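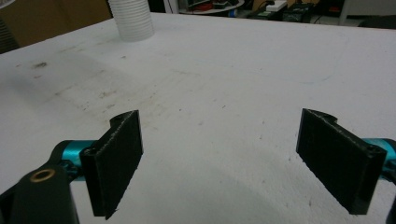 *White tabletop with scuffs and dark specks, workshop or lab floor beyond*

## Storing and fitting oil seals, gaskets and O-rings

Most leaks on small pumps and gearboxes start with a seal that was stored badly or pushed in crooked. These notes come from the parts counter at Purves.

**Storage**

- Keep rubber seals in their bags until the day you fit them. Write the date of purchase on the bag.
- Do not hang O-rings on nails or hooks. They stretch and take a flat spot where they hang.
- Keep them away from windows, welders and electric motors. Ozone cracks rubber.
- Sheet gasket material goes flat on a shelf. A rolled sheet cracks when you open it out in winter.

**Before you order**

Measure the shaft, the bore and the width, in that order. Read the number on the old seal if it is still legible, but measure anyway, as the last person may have fitted whatever was in the drawer. We had 131 seals returned in July and almost all were the wrong width.

**Fitting a shaft seal**

1. Clean the bore with a lint-free rag. Run a fingernail along the shaft where the lip will sit. If the nail catches, the shaft needs a repair sleeve.
2. Wrap keyways and threads with thin tape.
3. Grease the lip lightly. Use the same oil the machine runs on if you have no grease.
4. Lip spring toward the oil, unless the manual says otherwise.
5. Press the seal in square. A socket slightly smaller than the outside diameter works well. Tap evenly and check every few taps.
6. Pull the tape off and turn the shaft by hand 10 times before starting the motor.

**Cutting a flange gasket**

Cut bolt holes first with a hollow punch on end-grain wood, then the inside, then the outline. Tighten bolts crosswise in 3 passes.

Do not put silicone on a fiber gasket. It acts as a lubricant and the gasket squeezes out under load.

Old Oltov pumps take the seal listed as part 994 in the Bralberg book. The Widum sheet shows a different one for the same housing, so bring the old seal with you.

Lamisi Akpalu, parts counter
September 2, 2018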